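Allenetti RC-431 RAID controller, eight ports: notes after a month in service

Posted 5/3/22, filed under Storage

The RC-431 is the cheapest eight-port SAS card Allenetti sells with a flash-backed write cache. I bought two for the backup host at our Culunville site, replacing a pair of Manninen cards whose batteries had reached end of life. Firmware at delivery was 1.01 on one card and 1.04 on the other. Both were brought to 1.04 before any testing.

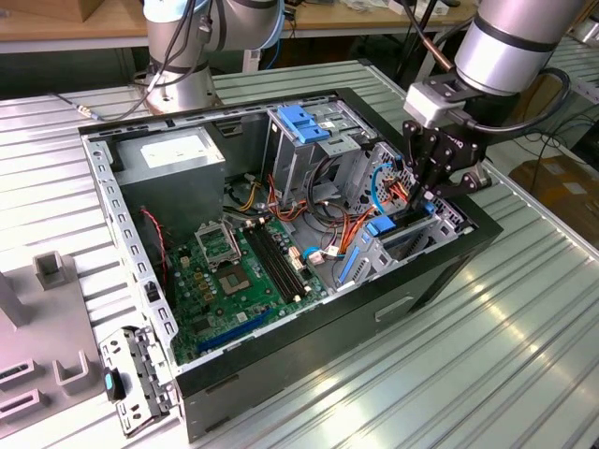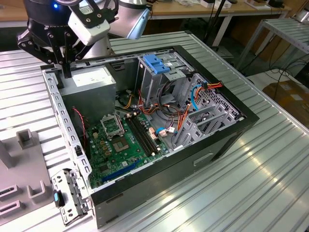

Installation took longer than it should have. The card is full height, the low-profile bracket is a separate order, and the capacitor module hangs on a short cable that has to be mounted within reach of the card. In a tower like the one in both pictures, on its side with the side panel off, the perforated rail along the opening gives you plenty of slots to run a tie through, and I would mount the module that way. In a 2U chassis there is no such rail. I used the adhesive pad from the box, which let go after two days and had to be replaced with proper tape.

The option ROM adds 50 seconds to the boot. It can be disabled if you do not boot from the array, but the setting is three menus down and resets to enabled after every firmware update.

Performance first. With eight 7200 rpm disks in RAID 6 and the write cache on, sequential writes held at 500 MB/s for the length of a full backup window. Random writes are fine until the cache fills, then drop to what the disks can do. The old Manninen cards behaved the same way, with a smaller cache. A rebuild with no other load finished overnight. With backups running it took most of a weekend at the default priority, and raising the priority made the backups miss their window.

The heatsink is small and there is no fan. The management tool reported 101 degrees C on the controller chip with the chassis fans on their quiet profile. The manual gives a lower limit than that, yet the card logged no warning and kept going. I set the fans one step higher and the reading came down to a level I can accept. Check this yourself before trusting it with data. Airflow over the slot matters more than room temperature.

The management software is the weak part. The command line tool works, but its output changes layout between versions, so any monitoring script that parses it will break. We feed ours into Flunard, and the stock Flunard plugin read a degraded array as healthy on 1.04. The fix was one regular expression. The web interface needs its own service running as root and I removed it.

Drive support is good. It accepted every SATA and SAS disk I had on the shelf, including two the Manninen cards refused. Pass-through mode exists per port and SMART data comes through correctly. Importing an array from one RC-431 to the other worked on the first try.

I am keeping both cards. Firmware 1.05 is promised for June and is supposed to add a temperature alarm. Until then, set your own threshold in whatever you use for monitoring.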